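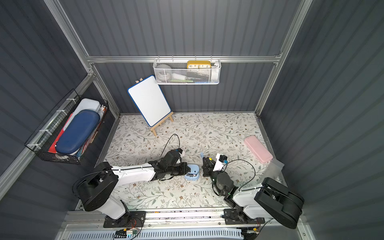

Kuda: escritorio y pequeños arreglos
Versión 2

LÉEME

Kuda es un conjunto de 196 episodios en los que dos brazos robóticos intentan hacer cosas que cualquiera hace mientras habla por teléfono: mover un despertador, coger un destornillador, guardar un rotulador, cerrar un estuche. Lo publicamos porque nos piden a menudo una respuesta a la pregunta de si las máquinas ya pueden encargarse de las tareas de casa y del taller, y nos cansaba contestar de memoria.

La respuesta corta es que depende de la tarea, de quién maneje los mandos y de lo que uno entienda por «encargarse». La larga ocupa bastante disco.

Los datos se grabaron en Rendulville, en el laboratorio de Tando, durante un mes de julio en el que el aire acondicionado tuvo también sus propios episodios fallidos.

Qué contiene

Cada episodio incluye vídeo de una cámara fija y de las cámaras de muñeca, las posiciones articulares de ambos brazos, la apertura de las pinzas y una frase en español con la tarea. Las posiciones se registran a 100 Hz. El vídeo va más despacio, y quien quiera alinearlos encontrará las marcas de tiempo en un archivo aparte. En la versión 1 iban dentro del propio vídeo. Pedimos disculpas a las tres personas que escribieron código para leerlas.

Todos los episodios son teleoperados. Detrás de cada movimiento hay alguien con un mando en cada mano y cierta tensión en los hombros. Conviene recordarlo antes de enseñar un vídeo en una reunión y anunciar que el robot «ha decidido» algo.

Las tareas se agrupan así:

recoger: llevar un objeto suelto a su estuche o a su cesta
acercar: dejar una herramienta al alcance del otro brazo
sujetar y trabajar: un brazo inmoviliza el objeto y el otro hace algo con él
ordenar: todo lo anterior, con una frase más vaga

El último grupo es el que más se parece a una casa y el que peor sale. «Ordena la mesa» es una instrucción que tampoco produce resultados uniformes entre humanos. 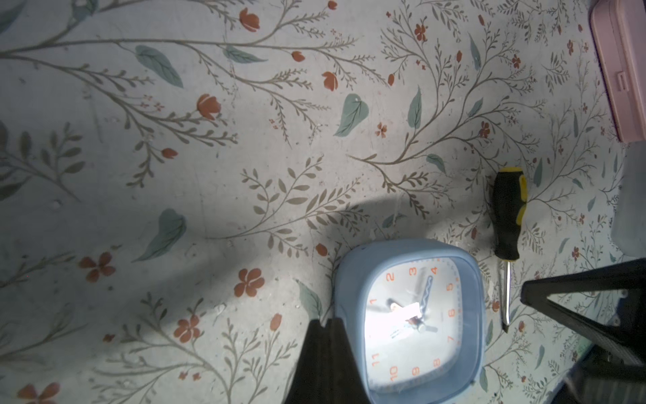 Lo que cuesta y lo que no

Coger objetos rígidos y de buen tamaño se da bien. Un destornillador tumbado ya es otra historia: la pinza puede agarrarlo por el mango sin dificultad, pero sale con un ángulo que no sirve para atornillar nada, y entonces toca dejarlo, girarlo y volver a empezar. Una persona corrige eso con dos dedos sin enterarse. Nuestros operadores lo corrigen con los dos brazos y se enteran perfectamente.

Los relojes aportan su propia molestia. Una tapa transparente devuelve la luz del techo y deja un brillo justo donde el modelo querría ver algo. No hemos filtrado esos episodios. En las cocinas y en los talleres también hay lámparas.

La alfombrilla estampada con ramas y hojas fue idea de Roswitha Rainer, que coordinó la grabación y sostenía que un fondo blanco liso era hacer trampa. Tenía razón. Varios modelos entrenados con fondos lisos se lanzaron a por las flores con una convicción que ya quisiéramos ver en el resto de tareas. Desde entonces usamos el estampado en todas las sesiones.

Los objetos de más de 700 gramos quedaron fuera. Los brazos podían con alguno, pero la mesa empezaba a opinar.

Etiquetas

Cada episodio lleva una de estas etiquetas de resultado: logrado, logrado con reparos, abandonado. La segunda es la más discutida. Incluye los casos en que el objeto acaba en su sitio después de haberse caído, y también aquellos en que el operador dio por buena una colocación que su madre no habría aceptado.

Las anotaciones las hizo una persona y las revisó otra. Cuando no se ponían de acuerdo decidía Lu, cuyo criterio consta en el archivo criterios.txt y puede resumirse en que un estuche casi cerrado está abierto.

Límites conocidos

El escenario es siempre una cabina con paredes grises. Nadie vive ahí. No hay pasillos, mascotas ni cables de cargador, y un modelo que funcione en Kuda no ha demostrado nada sobre su cocina.

Los brazos están fijados al borde de la mesa. Si algo rueda fuera de su alcance, el episodio termina. Hay más de estos de los que nos gustaría.

Los operadores mejoraron con las semanas, así que los episodios tardíos son más limpios que los tempranos. Si va a separar entrenamiento y prueba, no lo haga por orden de grabación – nosotros lo hicimos y publicamos una gráfica preciosa que hubo que retirar.

Las pinzas no tienen sensor de fuerza. Todo lo que se sabe sobre la presión se deduce de la apertura y de la cara del operador, y la cara no se distribuye.
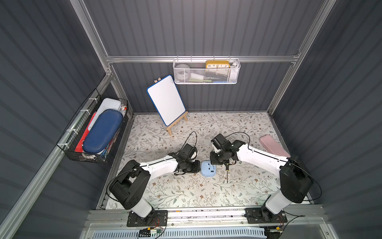 ¿Puedo entrenar con Kuda un robot que me recoja el escritorio?

Puede entrenar uno que recoja objetos parecidos a los nuestros, en una mesa parecida y con la luz de aquel laboratorio. Para su escritorio harán falta demostraciones grabadas allí, y seguirá siendo más rápido hacerlo a mano. Si lo intenta de todos modos, empiece por el grupo «recoger» y deje «ordenar» para cuando tenga paciencia.

Uso y cambios

Se permite el uso en investigación y docencia, citando a Tando y la versión empleada. Los episodios abandonados forman parte del conjunto y rogamos que no se eliminen en las redistribuciones.

Cambios en la versión 2: marcas de tiempo en archivo propio, etiquetas revisadas, corregido un error que intercambiaba el brazo izquierdo y el derecho en los nombres de las columnas.

Los fallos se comunican en el gestor de incidencias del repositorio, indicando el número de episodio y el segundo en que ocurre.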